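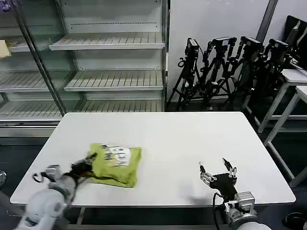

Cormac McGrath would like it known that he has seen fuller shelves in a hotel minibar, and that if we plan to call ourselves a grocery we may want to look into groceries.

Noted, Cormac. The case will fill up. It has glass doors and more shelf than we know what to do with, and at the moment the few small things in it look like the last guests at a wedding. As for the lime-green bag on the table, it doesn't yet have a price, a shelf or a department.

Cesa Corner Provisions: the setting-up gallery

The people on Brenis Street keep pressing their foreheads against the window. (We don't mind. It does leave marks.) So far the gallery is short. The notes are not, and for that you can blame the long evenings and the fact that the radio only gets one station.

On the white table

The plan had a proper counter in it. The plan also had a counter person, a counter deposit and a counter delivery date in February, and all three went their separate ways. The table was going to be temporary. It has since been used for unpacking, sorting, lunch, arguing over the floor plan and signing for other people's parcels, and I no longer believe it's going anywhere. Rounded corners, too — my hip is grateful.

On soft packages

A box knows how to behave. You put a box on a shelf and it faces forward and minds its own business. A pillowy bag slumps, leans on its neighbor, and turns its label to the wall the minute you walk off. We tried standing them up in a row. They looked like people asleep on a bus. We tried laying them flat, and then a pile of 6 slid off one evening with a sigh I can only describe as personal.

Current thinking is bins for anything that won't stand, with one bag out front as the spokesman. Lime green is a strong candidate for spokesman. You could find it in fog.

On labels

Small print on a wrinkled bag is hard going. I now flatten the bag with one hand, tilt it at the light with the other, and hold my glasses on by making a face. We've ordered shelf tags from Watico with numbers big enough to read from the door. The first batch came with every price set at 50 cents, which would have made us very popular and very brief. The second batch is on its way.

On the big case

It arrived on a truck, went through the door with a finger's width to spare, and has dominated all conversation since. Everyone has a theory about what goes on which shelf. Here is where we've landed, subject to mutiny:

Top: the things people come in for.
Middle: the things they remember once they're in.
Bottom: the things I like and will end up taking home.

Ásgeirsdóttir, whose yogurt we are hoping to carry, thinks the top shelf should be hers from end to end. She put this in writing. Cormac thinks it should be sandwiches. Cormac has offered to make the sandwiches, and I've had Cormac's sandwiches, so the yogurt is ahead.

I'll say this for shelves with next to nothing on them: they are very easy to wipe. I've wiped these ones more than they deserve. Glass doors are another matter. Clean them in the morning and by noon they're showing you the whole room back again, with you in it, holding a cloth.

Still to come

More pictures, when there's more to picture. The dry goods wall, once the brackets are up (we have 5 brackets and a wall that wants more). The sign, once we agree on whether "Provisions" sounds charming or like we're outfitting a whaling ship. The bread rack, which I found secondhand and which has one leg shorter than the others, so the baguettes will be at sea as well.

If you have opinions on what we should stock, the notebook is on the windowsill. So far we have 2 requests for good mustard, one for "the crackers my sister likes" with no further details, and a drawing of a dog. We're working on the mustard.

Page last changed May 21, 2024

Comments

The crackers are the thin ones with the seeds. She'll know them when she sees them.

Keep the table. My aunt's store had a real counter and everybody just leaned on it and never bought a thing.

Cormac again: I stand by the sandwiches.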